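Accueil | Forum | Équipements | Budgets et marchés | Se connecter

Catégorie : Achats et investissements — cellules robotisées

Cellule à deux bras pour le pliage de vêtements : comment établir le budget ?

Publié le 26 août par Hjalti Hedegaard 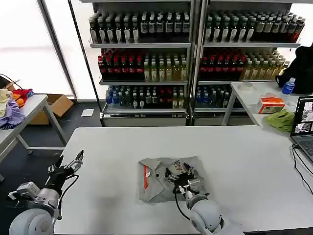

Quel poste de dépense convient-il de chiffrer en premier ?

L'intégration, avant les bras eux-mêmes. Elle comprend l'étude de sécurité, le raccordement, les préhenseurs et la formation des opérateurs, et son montant détermine ce qui reste disponible pour le matériel.

Notre établissement prépare l'acquisition d'un poste de pliage à deux bras pour son atelier textile. Trois fournisseurs ont été consultés : Remell, Fondberg et Snorradóttir. Les offres ne sont pas présentées de la même manière, ce qui rend la comparaison difficile. Remell propose un ensemble complet, Fondberg facture séparément les préhenseurs et le logiciel, et Snorradóttir n'accepte que la location sur 48 mois. Je souhaiterais recueillir l'avis de membres ayant conduit une procédure semblable.

---

usman.abbasi
Bonjour,
Nous avons instruit un dossier comparable l'année dernière. Je recommande de transmettre à chaque fournisseur un bordereau de prix identique, avec une ligne distincte pour la maintenance. Notre première comparaison portait sur le prix d'achat seul, et le classement s'est inversé lorsque les pièces d'usure ont été ajoutées. Les doigts de préhenseur sont remplacés fréquemment lorsqu'ils travaillent au contact du tissu contre un plateau rigide.

Usman Abbasi

---

atelier_nord
Je ne partage pas entièrement l'ordre proposé dans le premier message. Tant que la cadence attendue n'est pas arrêtée, le chiffrage de l'intégration demeure théorique. Dans notre cas, le cahier des charges mentionnait 806 pièces par journée d'exploitation, toutes catégories confondues. Une chemise à col et un tee-shirt ne demandent pourtant pas le même temps de cycle. Il a fallu reprendre l'étude entière.

---

h.hedegaard
Je vous remercie de ces réponses. La cadence figure au cahier des charges, mais sans distinction par type d'article. Ce point sera corrigé avant l'envoi du bordereau. Notre service financier demande par ailleurs si la location peut être imputée au budget de fonctionnement. Un membre dispose-t-il d'un retour à ce sujet ?

---

compta_publique
Cela dépend de la rédaction du contrat. Une option d'achat en fin de période peut conduire à un traitement différent. Il est préférable de soumettre le projet de contrat au service comptable avant toute signature, et de demander par écrit les conditions de restitution du matériel.

---

mlr_methodes
La location est à mon sens une mauvaise solution pour ce type d'équipement. Elle immobilise l'établissement sur une configuration alors que les logiciels de manipulation du textile évoluent chaque année. Un achat limité aux bras, complété par un contrat logiciel de deux ans, laisse davantage de latitude.

---

usman.abbasi
L'argument peut être retourné : c'est bien parce que le logiciel évolue que la location protège l'acheteur, à condition que les mises à jour soient comprises. Nous avons négocié cette clause avec Clovden, sans supplément — elle ne figurait pas dans l'offre initiale. Je conseille également de prévoir au budget le mobilier. Les tables destinées au linge en attente et au poste informatique sont souvent oubliées, de même que le cheminement des câbles.

---

mlr_methodes
Je maintiens ma réserve. Une clause de mise à jour n'a de valeur que si le fournisseur s'engage sur un calendrier.

---

h.hedegaard
Les deux hypothèses seront présentées à la direction, achat et location, avec un coût total établi sur une durée identique. La décision est attendue en novembre. Je compléterai ce sujet lorsque les offres révisées auront été reçues.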